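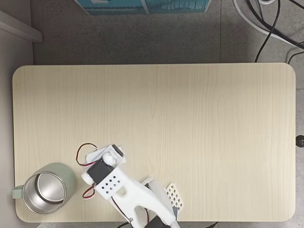

マグカップを一つに減らした人の言い分

物を減らす本を読んで、本当に物が減った人を私はあまり知らない。たいていの家では、物を減らす本が増える。うちにも7冊ある。そのうち3冊は同じ著者で、二冊目は一冊目とほぼ同じことを言い、三冊目は二冊目までを捨てろと言っている。商売としては見事だと思う。

それでも私は去年の1月、感化されてマグカップを一つにした。それまで食器棚には、引き出物、旅先の土産、前の職場の創立記念品、誰かが忘れていったものなどが、互いに目を合わせないようにして並んでいた。全部で何個あったかは数えていない。数えたら文章にしてしまいそうだったからで、結局こうして書いている。

一つになった翌朝は気分がよかった。どれで飲むか迷わない。洗い物も一つ。本に書いてあったとおりである。気分がよかったのは四日目までで、五日目に友人のアグスティナ・インサウラルデが遊びに来た。コーヒーを出そうとして、自分の分を味噌汁の椀に注いだ。彼女は何も言わずに飲み、帰り際に「禅ね」と言った。褒め言葉かどうかはいまだに聞けずにいる。

「一つで足りる」は誰の計算か

最小限の暮らしを説く人たちの計算には、来客が入っていない。風邪も入っていない。洗うのを忘れて寝た夜も、二杯目を飲みたいが一杯目の底にまだ紅茶が残っている午後も入っていない。あの計算の中の住人は、いつも健康で、一人で、食後すぐに皿を洗う。うらやましいが、同居はしたくない。

しかも一つに絞ると、その一つに対する要求が際限なく高くなる。安物で十個そろえていたころは、欠けても「まあいいか」で済んだ。一つしかないとなると、重さ、口当たり、保温、持ち手に指が何本入るかまで気になりはじめる。私はとうとうウスタという雑貨店の通販サイトで、マグカップの商品レビューを100件以上読んだ。よく眠れなかった夜の話まで書いてある長文のレビューもあって、途中からは読み物として楽しんでいた。買ったのは2,000円のものだ。それまで持っていたカップには、ほとんど金を払った覚えがない。節約のために始めたわけではないにしても、釈然としない。

同僚のキラン・カウシクは逆の派閥にいる。彼の机にはカップが常に三つか四つ出ていて、本人いわく、午前、午後、会議、それから「考え中」用だそうだ。考え中用には何が入っているのかと聞いたら、昨日のお茶だと言う。だらしないと言えばそれまでだが、彼が飲み物のことで悩んでいる姿を私は見たことがない。カップについて一番長い時間考えているのは、どう見てもカップを一つしか持っていない私のほうなのである。

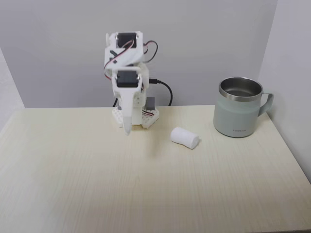 空いた机の値段

物を減らす本の口絵には、決まって何も載っていない机が出てくる。木目がきれいで、光が斜めに入っていて、書類も充電器もレシートもない。あれを見るたびに、この人はどこで確定申告をしているのだろうと思う。おそらく隣の部屋に、写さなかったほうの机がある。

私も一度やってみた。机の上の物を全部どかし、感心して眺め、それから仕事を始めるために全部戻した。どかすのに午前中いっぱいかかり、戻すのは十分で済んだ。物には居場所があるという本の主張は正しかった。居場所は机の上だった。

片づけそのものに文句があるわけではない。探し物が減るのはありがたいし、床が見えれば掃除機もかけやすい。気に入らないのは、数の少なさがいつのまにか人柄の点数になっているところだ。カップが一つの人は澄んでいて、十個の人は濁っている、と言わんばかりの文章を読むと、祖母の食器棚を思い出す。祖母は湯呑みを山ほど持っていた。法事のときに親戚が一斉に押しかけても、茶が出てこないということがなかった。あの棚を見て「心が乱れていますね」と言う度胸のある人がいたら、ぜひ会ってみたい。祖母がどんな顔をするかは、だいたい想像がつく。

少ないことが美しく見えるのは、足りなくなったときにすぐ買い足せる場所に住んでいるからでもある。うちの近所には遅くまで開いている店が何軒もあって、要するに私は食器棚を店に預けているようなものだ。預かり賃は買うたびに払っている。山の上に住む叔父にこの話をしたら、電池と米と湯呑みは減らすな、と真顔で言われた。順番に意味があるのかどうかは聞きそびれた。

先月、私はカップをもう一つ買った。来客用ということにしてある。アグスティナはまだ来ていないので、今のところ二杯目用である。物を減らす本のほうは、まとめて古本屋に持っていったところ、同じ本の在庫がすでに多いという理由で、値がついたのは一冊だけだった。残りは持ち帰って、もとの棚に戻した。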